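Toy Tidy at the Perkutbridge Playroom

Our favourite job in November! Every plush in the cupboard comes out, gets a once-over and a bit of a fluff, then goes back in its grey canvas bin. I grew up with a bin just like it, so I'm biased.

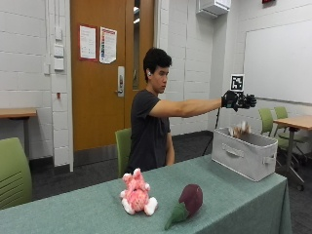 The pink bunny is my pick of the whole lot (those white tufts on the ears!), though the plush beet with its green leaf runs it very close. We've got 236 soft toys on the list now, and the veggies are everyone's favourite colour by far.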